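Drisetti G2 two-finger gripper

Parallel electric gripper for light bench arms
Sold singly or as a matched pair
In stock – dispatched from our own stores

Overview

The Drisetti G2 is a two-finger gripper for small arms doing light handling work. It is meant for people who need to pick up soft, thin or awkward things and who would otherwise be turning the force down on a gripper built for metal parts. It opens and closes on a single motor, takes its power and commands through one cable, and bolts to any arm with the common small flange. An adaptor plate is supplied for arms that use the older pattern.

We stock it in two finger lengths. The short fingers are stiffer and better for boxes, blocks and tool handles. The long fingers reach down between objects and bend slightly at the tip. If you are not sure which you need, order the long ones. They can be changed for the short ones with a hex key, and the body is the same for both.

What is in the box

Gripper body with fingers fitted
Adaptor plate and screws
Connecting cable
Spare pair of finger pads
Hex key
Printed setup sheet

The controller is not included. See "Controllers" further down.

How we tested it

We don't list a gripper until it has been on our own bench. Marius Sandu ran the trials for this one, with Ionuț Gavrilă on the controller side. The comparison was against the Barbu parallel gripper, which we have sold for some time and which many of our customers already own.

Both grippers were given the same jobs. The first was repeated opening and closing with nothing between the fingers, 2,000 cycles each, to look for drift in the zero position. Neither gripper drifted enough to matter. The second was 200 picks of a plain block from a marked spot. Again there was little in it, and if blocks are all you handle you can stay with the Barbu and save the money.

The third job was artificial flowers and glass vases, with two arms working over one table. Flowers are a good test piece. The stems are narrow, the heads are wide and light, and the leaves get between the fingers and whatever you are trying to hold. A bunch also behaves differently from a single stem, so the closing width has to change from one pick to the next. Vases need the opposite treatment, a wide opening and a slow close.

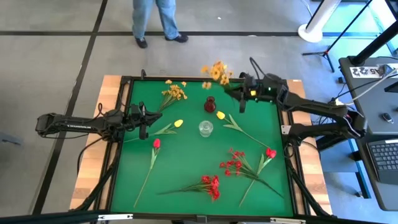
Flower handling with two arms

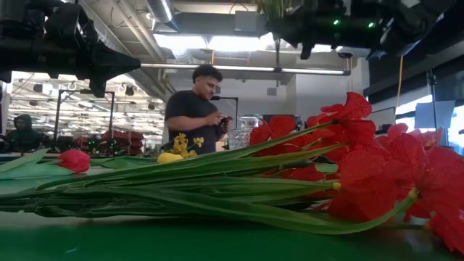

The Barbu closes quickly and then corrects, and on a thin stem the correction comes too late. It tends to push the stem sideways before it has hold of it. The G2 slows down over the last part of its travel, so the stem has time to settle between the pads. On bunches the two were closer. The Barbu has a slightly stronger hold, and Marius preferred it for anything with a thick base.

Leaves were a nuisance for both. A long leaf lying over a stem will be gripped along with it, and no setting on either gripper gets round that. The answer is to come in from a different angle, and here the long fingers help, as they leave more room under the body of the gripper.

On glass we would use the soft pads and nothing else. The hard pads supplied as standard on the Barbu slipped on a smooth rim. The G2 comes with soft pads fitted.

Using two together

A matched pair is two G2 grippers that we have set up against each other, so that the same command gives the same opening on both. You can do this yourself with the setup sheet and a feeler gauge. It takes a while, and most people buying two ask us to do it.

With arms mounted on opposite sides of a table, check the cable run before you fix anything down. The supplied cable is long enough for one arm with its controller close by. It is not long enough to go round a frame and back. Leave a loop at each joint – a cable that is tight with the arm folded will be pulled out with the arm extended. Extension cables are listed under accessories.

Controllers

The G2 works with the Guker controller and with the Drirkness two-channel controller. We tried both.

Guker: one gripper per unit. Simple to set up, and the force limit is a knob on the front. Two units are needed for a pair, and they do not talk to each other.

Drirkness: two grippers on one unit. Everything is set from a computer. Ionuț found the setup program slow to connect the first time and fine after that. Force, speed and closing width can be stored as presets, up to 8 for each channel. For mixed work we would choose this one, as you can keep one preset for stems and another for glass.

Older Guker units need a firmware update before they will recognise the G2. Units we have sold since January already have it.

Known limits

The fingers are not sealed. Keep the gripper away from running water and fine dust.
There is no brake. If power is lost, the fingers relax and whatever is held may drop.
Soft pads mark easily and pick up fluff. Wipe them with a damp cloth and let them dry.
The short fingers will not close fully on very thin wire.

Ordering and returns

Single grippers and pairs can be ordered through the shop or by email. Please tell us which arm you have, so that we can put the right screws in with the adaptor plate. Grippers can be returned within the normal period if the pads are unmarked. Matched pairs must come back together.

Spare pads, fingers and cables are kept in stock and can be bought separately.

Page last checked 19/06/2026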